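Senhorio quer descontar a pintura da caução, isto é normal?

Ritva Koskela
12 de janeiro de 2018

Boa tarde a todos. Saí de um apartamento em Sasham depois de 6 anos e o senhorio quer ficar com 200 euros da caução para pintar a sala. Diz que as paredes estão «cansadas». Eu também estou, e a mim ninguém me pinta. Não fiz furos, não fumo, não tenho cão. Tenho alguma hipótese ou pago e calo-me?

Arvo Niskanen

Paga e esquece. O meu em Sitbridge ficou com tudo e ainda me pediu as chaves da caixa do correio.

Annelies Nijs

Não pagues já. Tinta que envelhece com o uso normal costuma ser problema de quem é dono da parede. Eu passei por isto em Flernstead e fiz assim:

1. Reli o contrato à procura da palavra «pintura». Aparecia uma vez, mal escrita.

2. Juntei todas as fotografias que tinha, por ordem de data, numa pasta só.
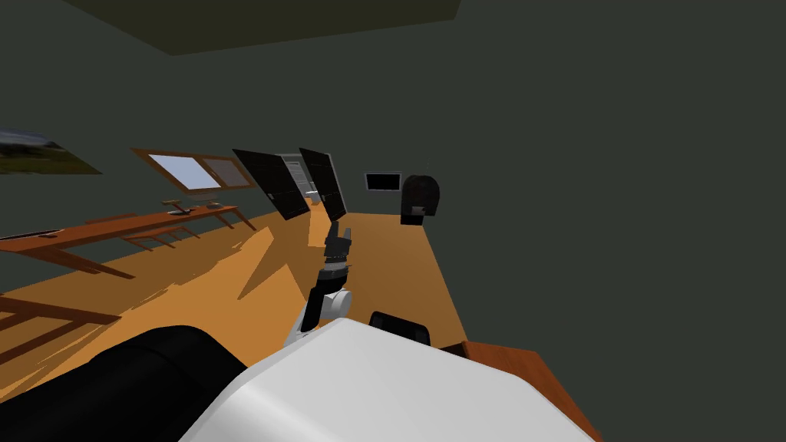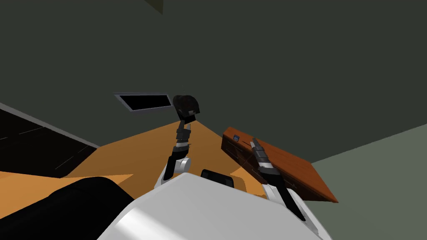
3. Mandei carta registada a pedir o orçamento do pintor e dei 30 dias para resposta. O orçamento nunca chegou, a caução chegou ao vigésimo nono.

Se houver manchas ou riscos a sério, aí já é outra conversa e convém negociar. Guarda o talão dos correios, que o meu andou meses perdido dentro de um livro de receitas.

Ritva Koskela

Obrigada, Annelies. O contrato fala de «bom estado geral», o que deve incluir a inquilina. A carta segue na segunda.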